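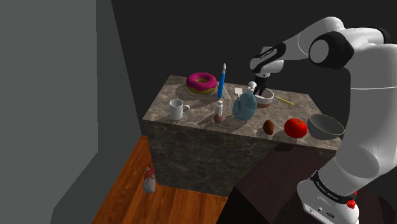

Ticket 3894: Fingers inside a container at reset, rule 2 check does not fire

Status: Closed, rule text changed
Component: Caveo scene checks
Opened by: Laurinda Vieira
Assigned to: Radomír Holub
Opened: 28 January 2021

Summary

The render at the top comes from the crowded counter set. The gripper fingers are down in the small white bowl. Rule 2 of our scene practice says no finger may be inside the rim of a container when an episode is reset. The checker passed the scene.

Expected

Caveo rejects the reset, writes the container name to the log and sends the arm to the home pose.

Observed

Reset accepted. No warning. Log shows "clearance ok" for all objects.

Log

Vieira: Reproduced with the stock config. Same result with the episode limit at 3000 steps and with the limit off. Not a timing problem.

Holub: The check measures distance from each fingertip to the nearest collision mesh. Minimum is 30 mm. The white bowl uses a convex hull, so the hollow is filled in and a finger in it should read as a penetration. Please attach the contact list.

Vieira: Attached. Zero contacts between the fingers and the bowl.

Holub: Then the bowl is not in the check list at all. Looking at the loader.

Holub: Confirmed. The loader skips any object tagged "target". The bowl is the target for this task, so it is left out of both the contact test and the distance test. The tag was meant to allow contact during the task – it should have no effect at reset.

Matoušek: Does the same apply to the grey bowl near the right edge of the counter?

Holub: No. That one is tagged "clutter" and is checked normally. So are the mug and the glass bottle.

Šimko: Before this is patched, the rule needs fixing too. Rule 2 says "container" and gives no definition. One reader will include the mug, another will stop at bowls. I suggest: any object with an open top wide enough to admit one finger.

Matoušek: Agreed. Keep the tag names out of the rule text. Tags change, the rule should not.

Fix

1. The loader keeps "target" objects in the list at reset. The exemption starts at the first task step.
2. Containers use a decomposed mesh. Convex hulls are no longer accepted for open-top objects.
3. Rule 2 now carries Šimko's definition.

Verification

Vieira: Reran the scene on the patched build. Reset rejected, bowl named in the log, arm sent home. Closing.

Follow-up

Older scenes with hull meshes need to be converted by March. Until then, run them with the strict flag set and read the log by hand.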